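Ullport cell, hand-held gripper pair
Notebook entry, December, begun 09:20

The pair was taken out of use at cycle 2,000 for the scheduled service. The previous service is recorded on page 142. The jointed fingers of both units were opened and closed through full travel before any part was removed. The left unit moved freely. The right unit was stiff near the closed position, and its finger pivots were cleaned and given one drop of Sureck light oil each.

The marker plate on the left unit was wiped with a dry cloth and its screws were checked. Cable strain reliefs were inspected on both units. The right cable had worked slack at the clamp and was seated again – the clamp itself is worn and should be replaced from the Estov spares box.

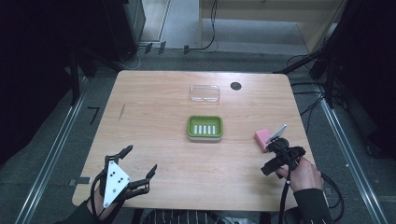 Grip check at the table, right unit holding the pink sponge, left unit open.

The sponge remains the standard soft item for this check. The soap dish and the clear container are to be used for the rigid items, in that order. A run of 200 closures was then logged on the right unit. Finger position drifted on 34 of them, all in the first part of the run, and the trace was steady afterward. The left unit has yet to be run.

Open items: order clamp, part list under Abou Jaoude. Repeat the right unit run once the new clamp is fitted. Do not change the finger zero before then.

Closed 11:45.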